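Slide 6: What the quote leaves out

Good time to ask who here has bought a robot arm. Hands go up. Now ask who budgeted for the table it stands on. (Wait. Enjoy it.)

Zemow quoted us for the arm, the controller and shipping. Lovely quote, fit on one page. Then came the second page, which we wrote ourselves: spare jaw fingers, cables, shelving, and floor space in the Okotley building, where floor space is priced like beachfront.

The line that got cut first was hand-held grippers. Matúš Gajdoš fought to put it back, and I'd like it on record that I voted against him.
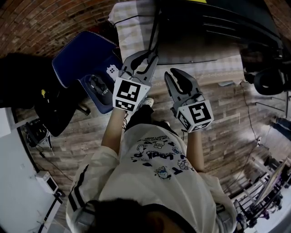 Slide 7: Two hand-held grippers, one marker cube each.

Let them look. Point at the cubes. Those are printed patterns, and they have to be in the budget too. We entered them as "stationery." Finance has never asked.

Planning numbers, say them slowly:
- 4 grippers, so two people can work in pairs
- 3 spare cables per gripper. Cables lose every argument with feet.
- 200 hours of operator time before the arm gets plugged in
- 464 dollars for shelving, which I'd guessed at zero

Slide 8 is the Provham comparison. Skip if we're past 3. Otherwise: cheaper arm, pricier support contract, read clause four before you sign anything.

Questions. Someone will ask about leasing. Send them to Matúš.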